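Notebook, legislative text group – November, started a bit after 9 in the morning

Picking up where I left off with the territorial clause problem. Quick recap for whoever reads over my shoulder: the Sirkthorpe assembly passes a bill, the bill says it applies "throughout the territory," and then you have to go hunting to find out if that covers the Poltelano district, which has had its own administrator and its own ordinances for as long as any of us have been doing this. Sometimes it does. Sometimes the administrator has to issue a matching order first. Sometimes there's an order but it copies an older version of the law, and then you've got people on two sides of a road living under different rules about fence heights or notary fees.

So the plan was to read every act in the set and tag each one as applies, doesn't apply, or can't tell. The set is 361 acts, going back to 2000. I did the last batch this morning with coffee and the radio on, and I have to say the can't-tell pile is a lot fatter than I'd hoped. I'm not going to write down a percentage until Rutilio has done his blind pass, but it's embarrassing for somebody (not us!).

Things I noticed while tagging:

The older acts are better than the newer ones at this. I'd have bet the other way. The early ones usually have a plain sentence near the end saying "this act extends to the district" or "this act does not extend to the district," and you move on with your life. Later on that sentence starts dropping out, and you get phrases like "where relevant" and "subject to local arrangements," which I now hate.

Tenancy law is a mess. There are 7 acts that amend the same tenancy code, and the district order adopting the code only mentions the first two. Gualtiero thinks an adopting order should be read as taking the later amendments along with it. I think that's wishful, and we went back and forth over it for most of lunch. He has a point that the district court has been acting as if the amendments count. But the court acting as if something is true and the text saying it are two separate columns in my spreadsheet, and I'm keeping them separate.

Labor law is surprisingly clean. Whoever was drafting there put an extent clause in everything, even the one-page corrections. I'd like to shake that person's hand.

Afternoon, after the call with Achari

Achari is the drafting office that wants our tags, and they mostly asked about the proposed rule that every new bill has to carry a statement saying if it reaches the district and, if it doesn't, why. I said I liked it. The politics people on the line were less relaxed. One camp hears "extent statement" and thinks annexation by the back door, the other thinks it's a stalling trick to keep the district out of everything. We said we only do the text, several times, and I'm not sure anyone believed us. Fair enough – the choice of what to count is never totally innocent, and I should say so in the write-up.

One useful thing did come out of it. Their sample statement has a checkbox for "no effect on the district," and I asked what happens when a bill has no direct effect but changes a definition that another law borrows. Long silence. Then someone said "we'll take that offline." I've got at least a couple of acts like that in the pile and will pull them as test cases. 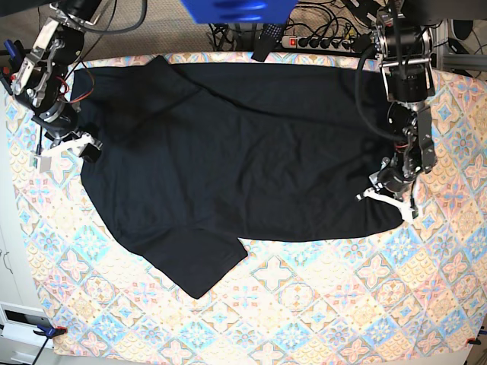 Black T-shirt, two robot arms

Skolen export is still broken. It drops the footnotes from the district orders, and the footnotes are where the adoption dates live, so for now I'm copying the dates by hand from the scans. Slow but kind of soothing. If anybody fixes the export, please tell me before I do the whole thing.

Note to self on spelling: the orders switch between "district administrator" and "administrator for the district" and the search treats them as different offices. Search both. I missed an entire order last week this way and only found it when I was looking for something else.

To do next:

Send Rutilio the untagged copies, and do not let him see my column.
Ask Gualtiero for the tenancy rulings he was quoting at lunch.
Reread the "where relevant" acts with fresh eyes, maybe split can't tell into "silent" and "contradictory."
Write back to Achari about the borrowed definitions.

Stopped at 6:15, tenancy folder left open on the shared drive.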